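Dec 11, 2024 - Savari team notebook, kitchen task

Worked on the sim side only today. The real arms are tied up until the Prulmont demo is done, so no hardware time this week.

Goal for the session was to get the tomato task resetting cleanly. Since the August version we have had trouble with the tomato starting in bad spots, sometimes half inside the board. Changed the spawn height and made the start area smaller. Ran 30 resets after that and 19 were fine. The other 11 all had the tomato rolling before the hands got to it. I think the friction value on the board is still the default. Didn't get to it.

Also moved the home pose for both hands. The old one had them too close together and the fingers kept catching each other on the first move. Now one hand starts over the bowl and the other over the plate, with the cutting board between them. Config is saved as Bodmont 2. Please don't overwrite Bodmont, the policy from last month still needs it.

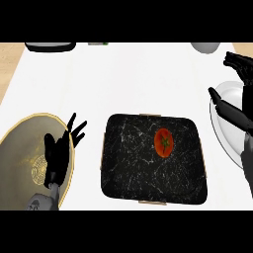
Start pose with new config, tomato on the black marble board.

Things left:
- set board friction, rerun the 30 resets
- tray at the far side is only half in view from this camera, move the camera back or drop the tray
- left thumb joint limit looks wrong in the Montes hand file, compare with the spec sheet
- training run is set for 2,000 steps just to see if it loads - not a real run, ignore the curve

Log folder is on the shared drive under Savari, kitchen, resets.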